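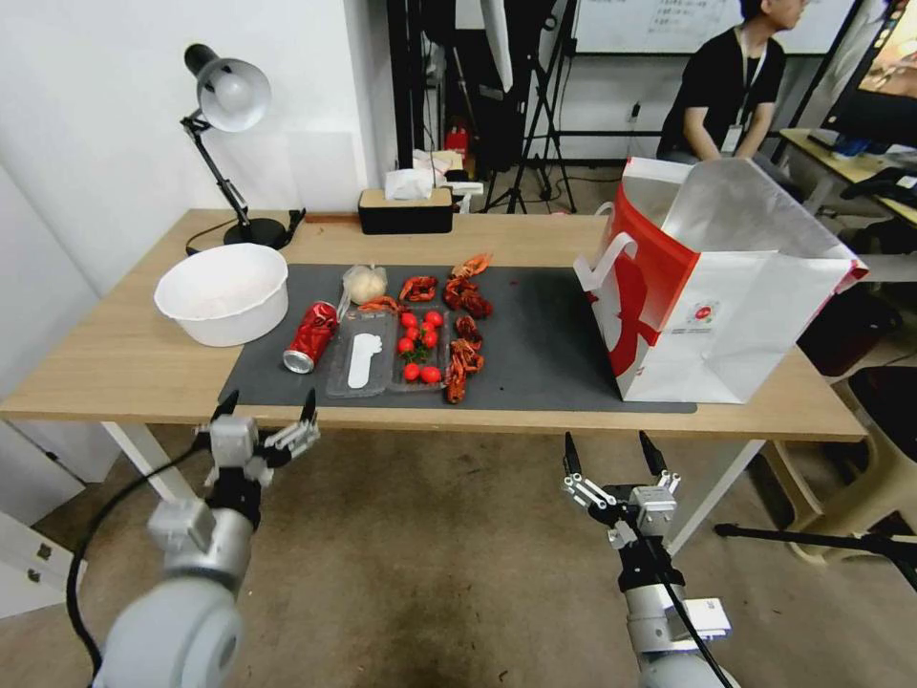
**FOR IMMEDIATE RELEASE**

**Povstead, November 22, 2024** – Bultitz, a supplier of workplace service plans, today released the Lill Table Sheet, a printed procedure for clearing a mixed takeout meal from a table that is also used for work. The sheet is available at no charge to all current service plan customers and replaces the single-page notice issued with earlier plans.

The procedure applies to one table, one mat and one basin. It covers shell-on seafood, small produce in clear trays, bagged buns, drink cans, cups and the paper bag used for takeout. Hot soup, glassware and open flame are outside its scope.

Earlier notices treated a shared table as a dining surface. Customers reported that most tables in small offices keep their lamp, cord and other fixed items in place during a meal, and asked for instructions that start from that condition. The new sheet divides the tabletop into three zones:

- **Zone A, bare wood, left side.** Lamp and wide-rim basin. The lamp base stays at the back, with the basin in front of it.
- **Zone B, mat.** All food, trays, lids and cups.
- **Zone C, right end.** Paper shopping bag, upright, top open.

Food is not moved directly from Zone B to Zone C. Shells and stems go to the basin first. The bag takes only dry packaging and items that are still sealed.
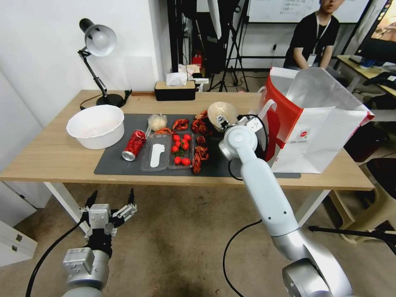

The order of removal is fixed. Whole crayfish are separated from shell pieces before any tray is lifted, as loose legs and claws tend to catch under a tray rim and drag across the mat. Cherry tomatoes stay in their tray with the stems attached until the tray reaches the sink. Buns in bags are handled by the bag and set aside for storage. A can found on its side is picked up by the middle and held level until its contents have been checked.

Bultitz tested the draft sheet in its Povstead service room beginning in April. The test covered 117 meals, each set out on a standard work table with a dark gray mat. Clearing time was measured from the first item lifted to the last item off the mat. The target in the released version is 90 seconds for a table set for two. Wiping the mat and emptying the basin are timed separately and carry no target.

Two changes came out of the test. The basin was moved from the front edge of the table to the lamp side, which kept the front edge free for reaching. Cups with lids were placed ahead of trays in the removal order. In the draft they came last, and the person clearing had to work over them.
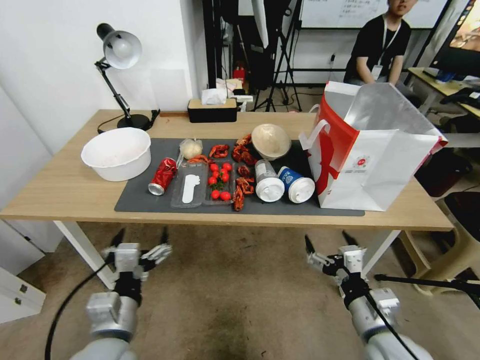
**Bultitz Press Office**

The printed sheet lists eight steps:

1. Check that the lamp cord is clear of the mat.
2. Open the paper bag and stand it at the right end of the table.
3. Remove cups and cans.
4. Transfer shells and shell pieces to the basin.
5. Set aside bagged buns and uneaten whole crayfish for storage.
6. Lift the trays level, one at a time.
7. Remove bowls and domed lids.
8. Fold the mat inward from both ends and carry it to the sink.

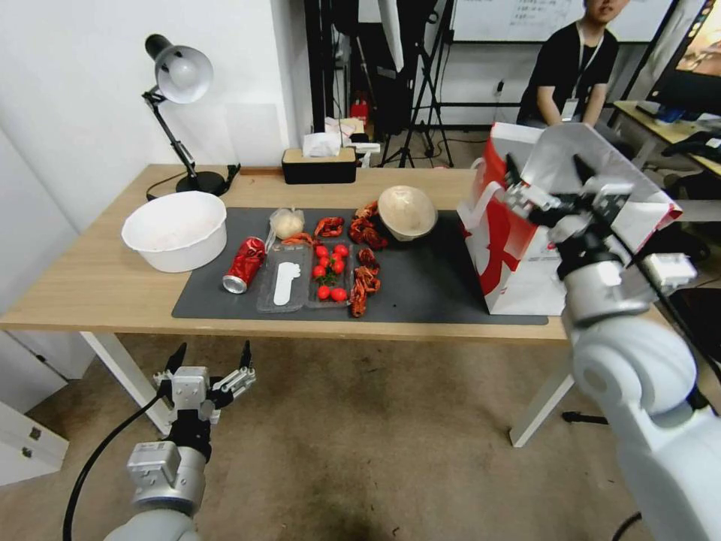 ## Mat and basin requirements

The procedure assumes a rectangular mat that leaves bare wood on the lamp side. Mats that cover the full tabletop are not recommended – they remove Zone A and put the basin on the same surface as the food. Dark gray is the standard color in Bultitz plans. Customers may use their own mat if it can be folded without cracking.

The basin should be white plastic with a flared rim wide enough to grip with one hand. Scuffing of the interior does not affect use. Basins with cracks or a loose rim should be replaced.

## Availability

The first printing is 200 copies, on coated card, with English text on one side and a zone diagram on the other. Copies ship with the next scheduled delivery. Customers on the Durneditz route will receive theirs with the mat exchange.

Existing notices can be used until the new sheet arrives. They should then be taken down, as the two versions give different positions for the basin.

## About Bultitz

Bultitz supplies mats, basins, waste bags and printed procedures to small offices and shared workrooms. The company is based in Povstead.

**Press inquiries:** Bultitz Press Office, Povstead

\###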